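Sweeping a Bed, and Other Ways to Lose an Arm: Fault Report for the Berer Cleanup Task

Bouchra Kettani and Cristóbal Tapia
Robotics project course, final report

1. What we set out to do

Our project was called Berer, a name picked in the first week and regretted by the second. The goal sounded modest: a two-armed robot sweeps a bit of trash off a mattress and into a dustpan. Our advisor called it "a nice contained problem." The fault log reached 41 entries.

We inherited the control software, Ezzat, from the previous group, along with a README that ended in the middle of a list. Ezzat plans each arm separately and then checks the two plans against each other for collisions. It also watches wrist force and is supposed to stop everything if either wrist pushes too hard. The words "supposed to" will do a lot of work in this report.

2. The task

The left arm handles the dustpan and the right arm handles the brush. A mattress is a worse surface for this than a table. It gives when you press on it, and the quilting offers small debris plenty of places to settle.

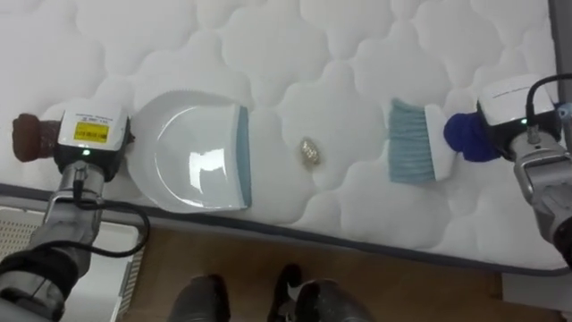 Figure 1. Dustpan on the left, brush on the right, and the target between them.

We used 8 newtons as the wrist force limit. That number came from the old config file, where it had been tuned for a hard tabletop. On a mattress, an arm can sink a good way in before it feels 8 newtons of anything.

3. The fault

It happened on a Monday, during trial 140. The right arm started its sweep too low and dug into the quilting. The force climbed slowly, as it does on foam, and crossed the limit. Ezzat stopped the right arm. It did not stop the left arm, which carried on pushing the dustpan toward the brush with complete confidence.

Cristóbal hit the emergency stop. The log shows 1,929 milliseconds between the right arm's halt and the button press, which he considers fast and Bouchra considers a long time to watch a dustpan. Damage came to one scuffed brush handle. Nobody was within reach of the arms, but that was luck, and we wrote it up as a near miss.

4. Why it happened

The stop message went out on a channel named for the right arm only. An earlier version had sent it to both. Someone had split the channel so the arms could be tested one at a time, and the combined version never came back. Our own startup test tripped each arm separately and passed every morning. It never asked whether tripping one arm stopped the other.

We went back through the older entries with this in mind. Several that we had filed under "left arm drift" were the same fault, just slower and less embarrassing.
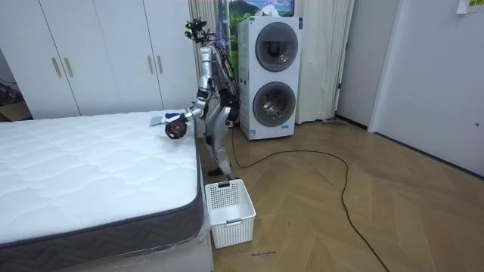 Why not just lower the force limit?
Because normal contact with the mattress would then trip it on nearly every sweep, and people start ignoring a stop that goes off all the time. The limit needed changing, but the missing link between the arms was the real hazard.

5. What we changed

– Either wrist now stops both arms, through one shared channel.
– The startup test trips one arm while the other is moving, then swaps.
– The force check also looks at how long the force has been rising, so a slow sink into foam gets caught earlier.
– One person holds the emergency stop and has no other job. Typing with the free hand counts as another job.
– Both arms back away from the tools before anyone resets a trial.
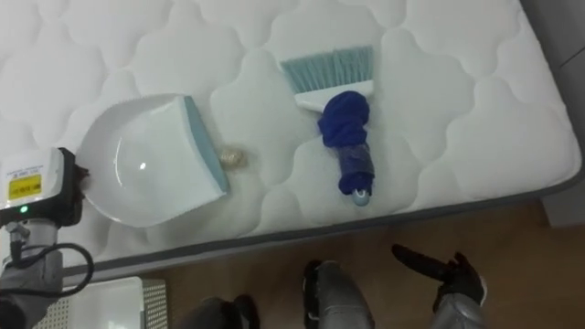 6. Results and leftovers

We repeated the low sweep on purpose at reduced speed, and both arms stopped every time. At full speed we ran out of semester. The Plenberg foam pad we ordered for a softer test surface arrived after our last lab slot and is still in its bag.

The next group should know that the brush still slips when it is gripped too close to the bristles, and that Galleck, our logging tool, rounds its timestamps unless you tell it otherwise. The setting is on the second page of options, under "Display." We have also finished the list in the README.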